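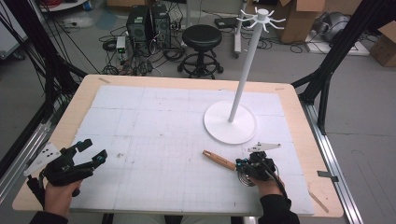 The glaze on a stoneware mug from the Flulton works is 0.4 mm thick at the rim and rather more at the foot, where it gathers before it freezes. Radoslava Dvořáček, who ran the works laboratory until her retirement, kept a drawer of rims sawn from rejected mugs, each one labelled with a kiln position and a cooling rate. Most of them had crazed.

Crazing is the network of fine cracks that forms when a glaze shrinks more than the clay under it. Both layers leave the kiln stuck together. As they cool, the clay contracts by one amount and the glaze by another, and the thinner layer has to take up the difference. If the glaze shrinks less, it ends up squeezed, and a squeezed glaze is strong. If it shrinks more, it is stretched, and glass has little strength when stretched.

The test in the works

Flulton's own test was simple. Mugs were heated in an oven, dropped into cold water, dried and wiped with ink. The ink stayed in any crack. A batch passed if its samples came through 4 rounds without a mark. In the worst year on record, 309 mugs were tested and 228 of them failed.

The cause was traced to a change of flint. The new supply was coarser, and coarse flint dissolves more slowly in the melt. Less silica in the glass means more shrinkage on cooling. Vlastimil Hudec, the kiln foreman, answered with a longer soak at top temperature, and the failures fell off over the following month. The fuel bill rose, and the firm went back to a finer grind.

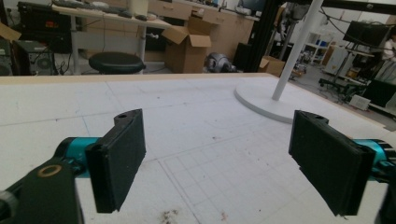 Delayed crazing

A mug can pass the ink test and still craze on a kitchen shelf years later. The body of the mug is slightly porous, and where it is left bare, usually at the foot ring, it takes up moisture from washing and from the air. Damp clay swells. The swelling is very small, but it pulls the glaze outward and uses up the squeeze that was holding it together – once that is gone, the cracks follow.

Ludmila Bartoš measured this at Fletholm on bars cut from four clay bodies. She steamed them under pressure and recorded the growth in length. The bars fired hottest grew least. Those with a little added talc also did well, and talc was cheap, so Fletholm adopted it for its hotel ware in September of the same year.

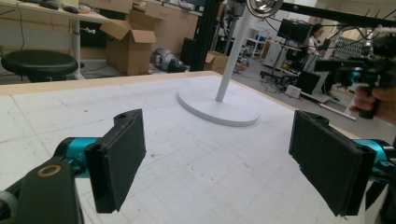
The bars were kept for a second round of measurements, this time without steam. They sat in an ordinary storeroom and were measured at long intervals, the last time after 470 weeks. The order was the same as in the steam test, with one exception: a red body that had done badly under pressure hardly moved at room temperature. Bartoš thought the steam had attacked the red clay in a way that damp air does not, and she advised against using the quick test on it.

What it means for the user

A crazed mug is not about to break. It is weaker than a sound one, and it stains, as tea works into the cracks and under the glaze. A dull sound when the rim is tapped suggests that a crack has gone through to the clay.

Danica Štěpánek, who repairs tableware in Fletholm, sees more damage from dishwashers than from hot drinks. The cycle is long and the water is hot, and the foot ring usually sits upward in the spray, where a small pool collects. She stands her own mugs at a slant and leaves them out overnight before they go back in the cupboard.

Old cracks cannot be closed without firing the piece again. Refiring works on some wares, but a body that has taken up water must be dried very slowly first, and decoration put on over the glaze may change colour. Štěpánek refuses most such jobs.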